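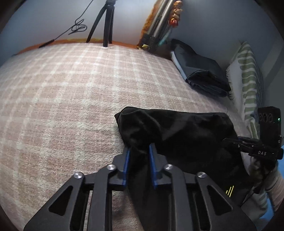 NADMONT, November

Bedroom walk-through, Naseri House, upper floor
By Raili Kokkonen
Print | E-mail this page
3 comments | 11 shares

I was handed the new bedroom checklist and told it would prevent trouble. I have my doubts, but I filled it in.

1. Bed coverings lie flat, no trip hazard at floor level.
OK. Pink and beige plaid blanket, coarse weave. The form wants to know if it is "flame resistant." Who can tell by looking? Left blank.

2. Clothing kept off heaters and lamps.
OK. One black garment, on the blanket. The form has no box for clothes on a bed, and I did not add one.

3. Loose threads and cords on clothing.
NOTE. Thin dark thread curling off near a corner of the black garment. Snip it, don't pull it. The form rates this "moderate," same as a blocked exit, and I can't take that seriously.

4. Printed marks and labels.
OK. Three slanted yellow stripes on the black garment. I don't see what a printed mark has to do with safety. Care label not checked.

5. Space heater at least 50 inches from bedding.
OK. Measured. I'd like to know where they got 50.

6. Smoke alarm tested.
OK. Loud enough. Replacement date on the back is rubbed off, so NOT OK for that part.

7. Window opens fully from inside.
NOT OK. Sticks halfway. Work order 1565, second time I've written it up.

8. Outlet strip load.
OK on paper. The Illasis strip claims plenty of capacity. I would still plug the heater straight into the wall.

Cost of the Nuvalach checklist package: $400. Cost of fixing the window: almost $270. Draw your own conclusions.

COMMENTS (3)

Iason Rallis: Item 3 stays at moderate until the next revision.

Raili Kokkonen: Then I'll keep writing the same note.

Iason Rallis: Window is on the list for the morning. Please recheck item 7 after 2 p.m.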